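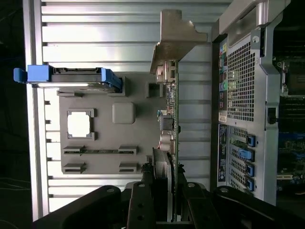
Caddy à rails bleus, plateau gris moulé et carte d'extension verte, à côté du boîtier.

Plateau gris moulé et caddy à rails bleus : à garder ou à jeter ?

Theophilus Frimpong
Membre de la rubrique Ordinateurs de bureau

Bonjour,

J'ai récupéré une tour de la marque Brandes auprès d'une association qui renouvelait son matériel. Je voudrais la remettre en état pour ma fille : nettoyage, un disque neuf, et c'est tout. Elle était livrée avec un carton de pièces en vrac que personne n'avait trié.

Sur la photo il y a un caddy de disque avec des rails en plastique bleu et une languette bleue au bout. Il est posé contre un plateau gris, mat, qui ressemble à une carte mère simplifiée : un emplacement carré comme pour un processeur, une bosse carrée à côté, des contours de fentes en dessous. Il n'y a pourtant aucun circuit dessus. La carte verte avec l'équerre en métal, je suppose que c'est une carte d'extension, mais je ne sais pas laquelle.

Mes questions :
– est-ce que le plateau gris se monte quelque part dans le boîtier, ou est-ce que je peux m'en débarrasser ?
– le caddy est prévu pour des disques 3,5 pouces. Est-ce que je peux y mettre un SSD ?
– comment savoir ce qu'est la carte verte sans la brancher ?

Je précise que la tour démarre et affiche le menu du BIOS sans aucune de ces pièces. Je n'ai pas de notice. Le site de Brandes ne donne plus rien pour ce modèle.

Merci d'avance.

Mahlet Berhe
Habituée du forum

Bonjour Theophilus,

Dans l'ordre.

Le plateau gris : s'il n'a aucun circuit, il n'a pas de rôle électrique. La forme fait penser à un gabarit, c'est-à-dire une fausse carte mère qui sert à vérifier des positions ou à s'entraîner au montage. J'en ai vu dans un centre de formation, fournies par Dreson, mais je ne peux pas dire que la vôtre vient de là. Comme votre tour démarre sans, elle a déjà sa vraie carte mère et vous n'avez rien à en faire. Ne le vissez surtout pas sous la carte mère en pensant que c'est un support : la carte doit reposer sur ses entretoises et rien d'autre.

Le caddy : oui pour le SSD, avec un adaptateur 2,5 vers 3,5 pouces. Prenez-en un en métal dont les trous de fixation sont à l'emplacement standard, sinon les connecteurs ne tombent pas en face si votre baie a un fond de panier. Si les câbles se branchent directement sur le disque, la position compte moins. Vissez le SSD sur l'adaptateur, puis l'adaptateur dans le caddy. Avant d'acheter, faites coulisser le caddy vide dans une baie. Il doit entrer sans forcer et s'enclencher. Les rails ont souvent la même allure d'un modèle à l'autre, avec des ergots placés autrement.

La carte verte : regardez les prises qui débouchent sur l'équerre, puis la référence imprimée sur le circuit, en général près du bord ou au dos. Tapez cette référence telle quelle dans un moteur de recherche. Regardez aussi le connecteur doré. Si c'est une carte PCI ancienne et que votre tour n'a que du PCI Express, la question est réglée.

Si vous décidez de l'essayer quand même : ordinateur éteint, cordon secteur retiré, et vérifiez d'abord les condensateurs. Un dessus bombé ou un dépôt brun à la base, vous ne la montez pas.

Efe Tamuno
Nouveau membre

Les vieilles cartes c'est recyclerie direct, ça ne vaut pas le temps passé. Pour le SSD moi je l'ai collé au fond du boîtier avec du double face, il tient depuis 2 ans, pas besoin de caddy.

Belmiro Valente
Bénévole, atelier Bilaneck

D'accord avec Mahlet pour l'essentiel. Deux choses à ajouter.

Le double face tient, mais il complique tout le jour où il faut remplacer le disque. Puisque vous avez un caddy, autant vous en servir s'il va dans la baie.

Pour le plateau gris, demandez autour de vous avant de le jeter. Un lycée professionnel ou un atelier de réparation peut le prendre pour des démonstrations. La carte d'extension, si vous n'en voulez pas, va en déchèterie avec les appareils électroniques. Gardez l'équerre si elle se dévisse, elle peut resservir pour boucher un emplacement vide à l'arrière, à condition qu'elle n'ait pas trop d'ouvertures.

Theophilus Frimpong

Merci à tous. Le caddy coulisse bien dans la baie du bas, j'ai donc commandé un adaptateur en métal. Je chercherai la référence de la carte ce soir avec une loupe, l'impression est minuscule.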